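Speaker notes: Squad size and the points table in a franchise T20 league
Ostwood Cricket Analysis Evening, 5/19/23

Slide 1. Title
Wait for the doors to close. State the running time: 46 minutes including questions. Questions at the end, except for the laws and playing conditions, which can be raised as we go.

Slide 2. Scope
The talk covers one matter only: what happens to a league table when the number of teams goes up and the number of matches per team stays fixed at 14. It doesn't cover player auctions, television rights or the draft. The Plillodton league is used throughout. Its records are complete and its playing conditions didn't change between the seasons compared.

Slide 3. The old format
Eight teams. Each side plays the other seven home and away, giving 14 matches each. Two points for a win, one for no result, none for a defeat. Top four go through. Stress that the schedule is balanced: every side meets the same opponents the same number of times.

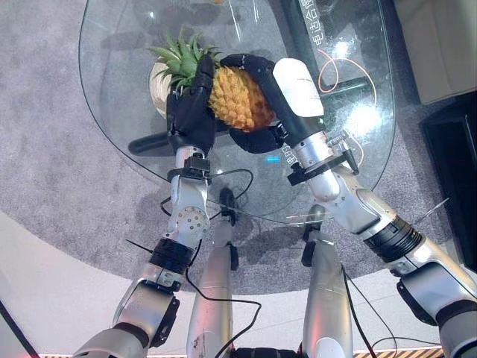 Two hands on the pineapple, over the glass table.

Slide 4. The new format
Ten teams, still 14 matches each. A full double round robin would need 18. The gap is closed by splitting the teams into 2 groups of five. Each side plays five opponents twice and the other four once. Read the sum aloud: ten plus four is 14. The schedule is no longer balanced. Pause for anyone writing this down.

Slide 5. Method
We ran every permitted draw against the team ratings and kept the final tables. Ratings were taken from the October before the season and weren't updated during it. Total simulated seasons after removing duplicates: 3,798. Rain was set at the ground's long-term rate for each fixture. Ties went to a super over, treated as an even chance for both sides. If asked, the code is in the Sampaio folder and runs on an ordinary laptop.

Slide 6. Result one: the cut-off
Show the chart of points needed for fourth place. Under the old format, 16 points was nearly always enough and 14 points often came down to net run rate. Under the new one, the line moves up slightly and the spread gets wider. Do not claim more than that. The change is small next to the ordinary variation between seasons.

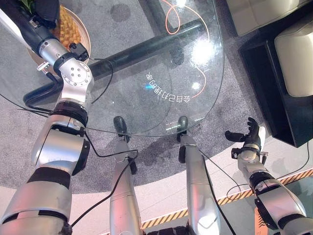

Left arm at the elbow joint, with the legs reaching toward the glass table over the carpet.

Slide 7. Result two: net run rate
Define it before showing the table. Runs scored per over faced, minus runs conceded per over bowled, across the whole league stage. A side bowled out is counted as having faced its full allocation of overs. Abandoned matches are left out. People get the bowled-out rule wrong, so go through the worked line for Dirkiteo: all out in the seventeenth over, charged for twenty.
Then the point of the slide. Net run rate assumes that all sides have met similar bowling. With an unbalanced schedule they haven't. A side drawn to play the two weakest attacks twice each gains an advantage that carries straight into the tie-break.

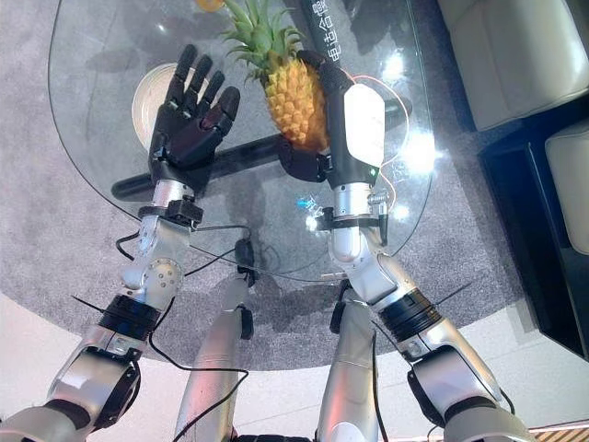
Slide 8. Alternatives
Head-to-head first. Easy to explain, but it fails when three sides are level, and two sides from different groups may have met only once.
Number of wins first. Already used in several leagues. Separates few cases, as sides on equal points usually have equal wins unless rain has been about.
Adjusted net run rate. Best on paper. Needs a published rating for every attack, and captains can't work it out on the field during a chase.

Slide 9. Recommendation
Keep wins as the first tie-break and net run rate as the second. Redraw the groups each year, seeded by the previous table, top side in one group and second in the other, then alternating down. In the simulations seeding removed most of the difference between an easy draw and a hard one.

Slide 10. Limits
Ratings held fixed. Home advantage set the same for every ground. No allowance for injuries or for overseas players leaving early. The last of these matters most in the final fortnight and is the next thing to be added.

Slide 11. Questions
Keep slide 4 ready to go back to. Printed tables are on the side bench by the exit.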